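Kisska 双指夹爪工作站 用户手册
第6章 软质黑色物件的抓取与整理

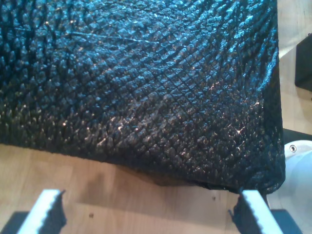
图6-1 夹爪的手指姿态:双指张开,物件位于木质台面上

6.1 适用范围

本章说明如何设置工作站,使其在木质台面上处理外形柔软、表面带凸纹的深色物件,包括抓取、提起、移位和放下。手袋、桌垫、收纳套、包覆用片材等均可参照本章执行。

本章不涉及叠放多层薄布、拉合拉链和穿系绳带。以上作业在当前固件版本下没有达到可交付的重复性,相关程序在菜单中标为“试验”,默认关闭。

6.2 作业能力说明

用户在采购阶段常问:机器能否独立完成家务整理或车间里的零散搬运。就本工作站而言,答案因步骤而异,见下表。

作业步骤 状态 说明
单件抓取并提起 可用 需完成6.4节的标定
移位后平放 可用 放置区须留有空余
按轮廓摆正 有条件可用 物件轮廓须完整可见
展开折叠或堆皱部分 试验 须有人在旁
辨认物件正反面 不支持 由操作员预先摆好
装入袋口或箱口 不支持 无

“可用”指在Skevley测试间按附录C的流程连续运行300次,未发生需要断电处理的故障。个别抓空后自动重试成功的情况计为通过。“有条件可用”指仅在所列条件满足时得到同样结果,条件不满足时程序仍会运行,但结果不作保证。

需要说明的是,工作站的单件节拍慢于熟练人员徒手操作。若现场以产量为唯一指标,目前不建议用它替换人工工位。适合的用法是夜间或间歇时段的低速整理,以及操作员离手较远的固定点位。

6.3 准备工作

1. 关闭夹爪电源,检查两根手指的内侧齿面。齿间如有纤维、碎屑或胶痕,用软毛刷沿齿槽方向清除。不得使用金属刷。

2. 检查手指安装是否牢固。用手轻推手指根部,不应有可感的晃动。如有晃动,按第3章重新紧固。

3. 清空台面作业区。木质台面上的浮尘会改变物件底边的滑动情况,应以干布擦净。不要打蜡,也不要喷涂防滑剂。

4. 将物件放在作业区内,使一段底边朝向夹爪。底边如有堆皱,保留原状即可,不必抚平;皱褶处往往比平整处容易夹住。

5. 移走物件右侧和后方不参与作业的器具,或在避让区设置中逐一登记。未登记的器具不会被绕开。

注:物件边缘若有起毛,不要把起毛处选作抓取点。齿面会带出纤维,几次之后齿槽堵塞,夹持力读数随之偏高。

6.4 光照与视觉标定

带凸纹的光亮黑色表面是视觉模块较难处理的一类。每个凸点都可能产生一个小而亮的反光点,程序会把密集的反光点误认为边缘或孔洞。冷色顶光下反光偏蓝白,暖色侧光下偏橙,两种光同时存在时误判最多。

1. 进入“视觉”菜单,选择“深色光泽表面”。

2. 关闭可以关闭的侧向光源。无法关闭时,用不透光的挡板遮挡。

3. 选择“采集背景”,待提示音响两次后再放入物件。

4. 选择“采集物件”。屏幕显示识别出的轮廓线。

5. 对照实物检查轮廓线。轮廓线应沿物件外缘闭合,阴影不应被划入物件。台面上的木节和小斑点如被识别为异物,点选后标为“忽略”。

6. 如轮廓线在物件内部出现断续线段,将“高光抑制”调高一档,重新执行第4步。物件表面的细长折痕也会产生类似线段,此时调高抑制无效,应改用“仅外缘”模式。

7. 保存标定。更换灯具、移动工作台或更换台面后,须重新标定。

6.5 夹持力与开度设置

1. 进入“夹爪”菜单,将最大开度设为100毫米。

2. 选择“软质”力曲线。出厂曲线为“通用”,会在凸纹表面留下压痕。

3. 设置接近高度。手指尖端应低于所选皱褶的上沿,但不得接触台面。

4. 执行“空夹测试”。两指应同步闭合,齿面对齐。若一侧先到位,记下偏差方向,按第3章调整后再继续。

5. 执行“轻夹测试”。手指夹住底边后停留,不提起。观察材料是否从齿间滑出。

6. 如有滑出,每次将夹持力提高一档,重复第5步。提高三档后仍滑出的,应更换抓取点,不得继续加力。

注意:齿面手指可能夹伤皮肤。测试期间手部不得伸入两指之间。需要调整物件时,先按下暂停键并确认状态灯为琥珀色。

6.6 试运行

1. 选择“单步”模式,按“下一步”逐段执行接近、闭合、提起、移动、放下。

2. 提起后停留在低位,检查物件下垂部分是否拖在台面上。拖行会使物件在移动中转向。

3. 检查下垂部分与夹爪底座之间的间隙。软质物件会向夹爪一侧塌落,裹住底座后可能触发力矩保护。

4. 放下时选择“缓放”。手指张开后应先后退,再抬升。直接抬升时,齿面容易把底边重新带起。

5. 单步模式连续三次正常后,可切换至“连续”模式。首次连续运行须有人看守。

6.7 常见故障

现象:手指闭合后报“未检测到物件”,而材料确在指间。
处理:材料过薄或过软,力反馈低于阈值。改夹皱褶处,或将阈值调低一档。

现象:代码961,轮廓丢失。
处理:多由反光变化引起。检查是否有人打开了侧窗或移动了灯具,然后重做6.4节。

现象:提起后物件缓慢旋转。
处理:抓取点偏离重心。将抓取点向较重一侧移动。软质物件的重心随形状变化,每次放置姿态不同时须重新选点。

现象:放下后底边仍挂在一侧手指上。
处理:清洁齿面;确认已选“缓放”。反复出现时检查齿尖有无毛刺。

现象:程序反复接近又退回。
处理:避让区与作业区重叠。缩小避让区,或移走相应器具。

6.8 备件与配套

齿面手指为易损件,应成对更换,不得新旧混用。使用Stosix控制盒的工作站,更换后须在控制盒上重置指长参数;使用Whitlock控制盒的工作站会在下次开机时提示重置,按提示操作即可。

维护记录填写在附录D,至少写明更换日期、力曲线名称和更换前最后一次空夹测试的结果。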